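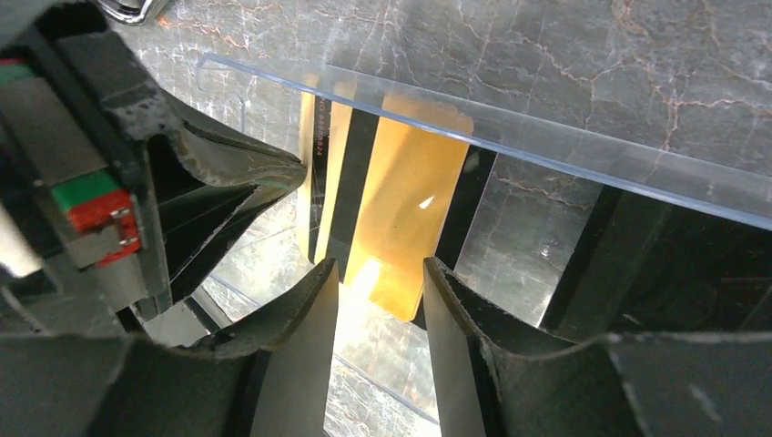 Velitz two-finger gripper kit, pair: a month on the bench

May 11, 2021
By Areeba Lashari

Home | Reviews | Workshop | Forum | About

I didn't want to like the Velitz kit and for the first fortnight I had no trouble. The box says "assembles in an evening". Mine took three evenings, one of them spent looking for a bag of M2 screws that had been packed inside the foam. The instructions are a folded sheet of drawings with arrows, and two of the arrows point at the wrong hole.

You get two grippers, two controller boards, the cabling and a spare set of fingertips. You don't get arms, a power supply or anything to bolt it to. I paid 615 for the pair, which is a lot for something that can't move until you've bought or built the rest. Mine went on the two home-made arms I finished in March, in the workshop I share with Laimutė Šimkus and a lathe neither of us uses.

What I was after was card handling. I want a pair of arms that can take a flat card out of a clear plastic tray, pass it across and put it back without bending it. It's a dull job and a good test, as a card gives a gripper almost nothing to get hold of.

The fingers are the best part. They taper to a narrow tip, so you can get down beside a card standing on edge. The faces meet squarely, and once I had set the end stops they stayed set. I ran 1000 open-and-close cycles on one gripper with nothing in it and couldn't measure any change in the gap afterwards. An empty gripper isn't doing much work, so make of that what you like.

Under load I'm less convinced. Velitz claims the force control is "gentle enough for paper". It has 15 steps, and on my pair the bottom four do nothing you could call gripping. The fifth holds a stiff card. The sixth puts a bow in it. There's no sensible setting between them, and the controller won't let you make one. A strip of thin rubber on each tip helped more than any amount of fiddling in the software. The Aletti gripper Laimutė has on her own machine is older and slower and uglier, and it does this better straight out of the box.

Then there are the clear trays. I blame myself for those, though Velitz sells the optional camera bracket with talk of "reliable picking from any container". Shiny card, clear plastic and an overhead lamp are a bad mix. You get glare on the card and the pattern of the worktop showing through the bottom of the tray, and my software regularly picked a spot on the worktop over the edge of the card. Moving the lamp helped a bit. An opaque tray would help a lot more, but the trays are what I have.

Smaller complaints: the cable leaves the body on the side where you least want it, the finish marks easily, and the forum is mostly people asking the same question about the firmware. The reply I had from support was polite and told me to update to the version I already had.

Would I buy it again? One of them, possibly, second-hand, with rubber already on the tips. If you're new to this and want something that works by the weekend, look elsewhere. If you already have arms and like filing things to fit, the mechanical side is sound and the rest can be put up with – mostly.

I'll try the soft fingertips when they're back in stock.

Related items
Janjua bench supply: noisy but honest value
Solora servo tester, second look
Aletti parallel gripper, long-term notes
Cable routing on small arms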